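How a Student Robot Learns About a Room

Students in the Zerkgate robotics club, at the Arboleda school, are teaching a robot to work near ordinary furniture. Members must be at least 10 years old. The project is named Skurholm.

A robot needs cameras to find its way. One may sit high up, like eyes. Another may sit near the gripper, the part that works as a hand.

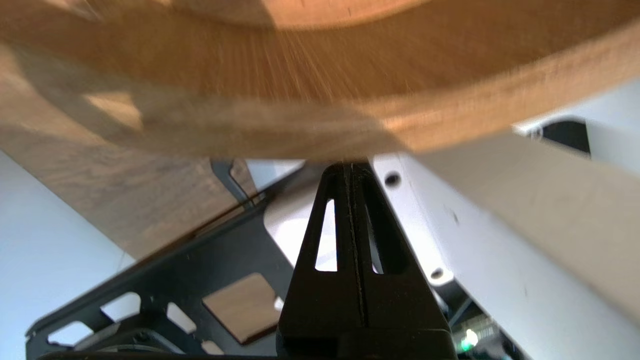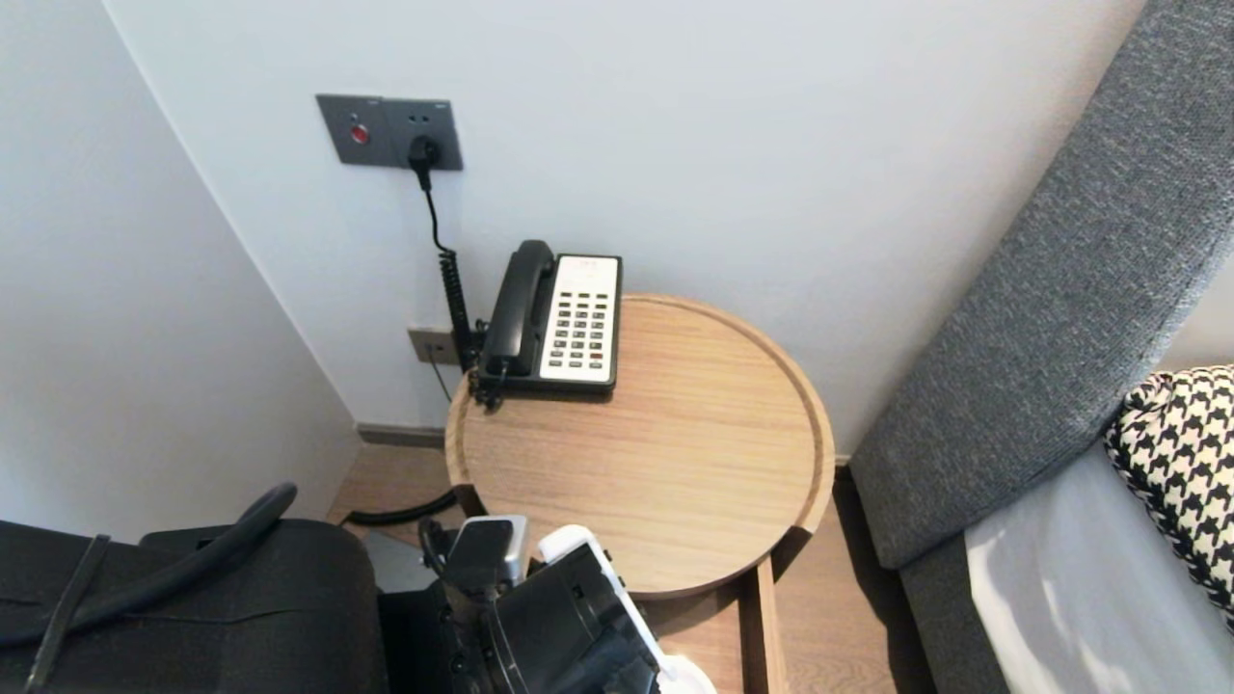
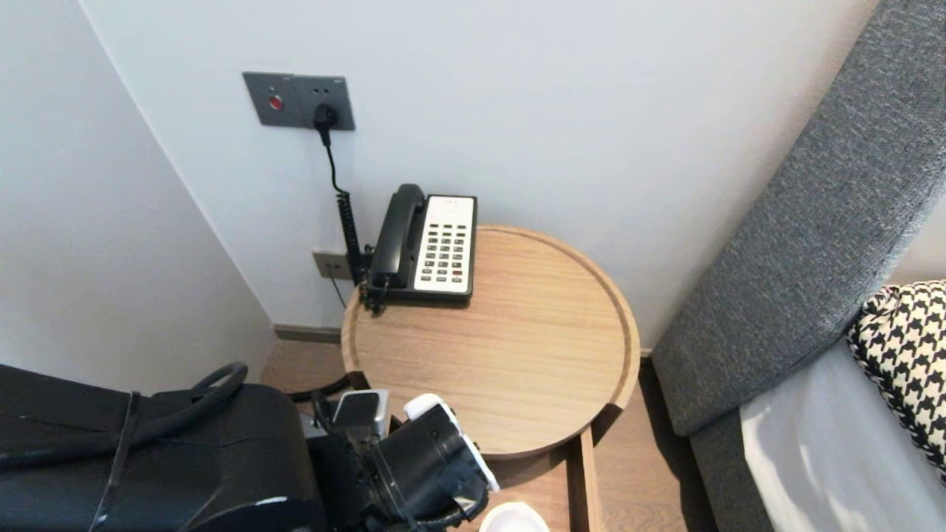
Skurholm at work. Second and third pictures: the round side table and telephone.

The club meets for about 5 months each year. Students write instructions, test them and write them again -- often many times. A camera close to the gripper shows small details, while a higher one shows more of the room.

New members are welcome in September.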